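The ceasefire monitors should stay, and they should be allowed to do their job

The monitoring mission in the Alance valley comes up for renewal in May, and both governments have hinted they would be happy to see it go. I think that would be a serious mistake. The mission is small, slow and often ignored, but it is the only body on the border that neither side controls.

It has 137 observers for a line 600 kilometers long. In the past year they were turned back at checkpoints 105 times. Each refusal was logged, reported to the capitals and answered with a letter promising better cooperation. Then the same patrols were stopped at the same checkpoints.
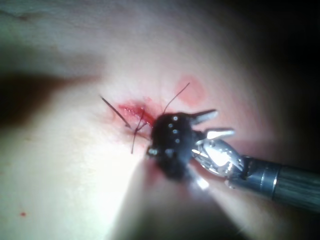
Supporters of closing the mission say this record proves their case. If the observers cannot reach the places where shells are landing, they argue, the money would be better spent on aid. Intan Wijaya, a former envoy to the Kovura talks, made that argument last month and made it well. I disagree with her on one point. The aid trucks use the roads the observers keep open. When the patrol base at Chu was shut for repairs, the convoys stopped within 17 hours.

A mission like this needs a clear mandate, and the current one is vague. It says observers may visit military sites "with the agreement of the parties," which lets either army say no without giving a reason. The new text should drop that phrase and require a written explanation for every refusal.
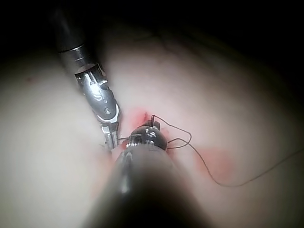

The foreign ministers who meet in Kovura like to describe the 2-mile buffer zone as a precise solution. They have talked about "surgical" withdrawals, with this village handed back and that hill kept. The word is badly chosen. Surgery of that kind is done with slender metal jaws held over soft tissue, in a very small space. A buffer zone is drawn across farms, wells and bus routes, and the people who live there were not asked. A line on a map that moves by a few hundred yards can leave a family on the wrong side of its own fields.

Yoga Lumbantobing, who led the mission's northern office until the winter, has proposed letting local councils file complaints directly with the observers. At present a complaint goes through the army that is being complained about. His plan would cost very little. Both governments rejected it in the same week, in nearly the same words.
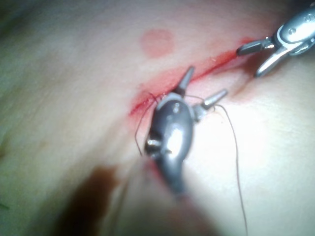 The outside powers could change this if they wanted to. They pay most of the mission's budget and they sell weapons to both armies. So far they have asked for restraint and left it at that. They should tie the next round of military sales to access for the patrols, and publish the list of refused visits every month.

A one-year renewal on the present terms is the likely result. I would take it over closure. But the council members should at least put the access clause to a vote, so that anyone who wants to block it has to raise a hand.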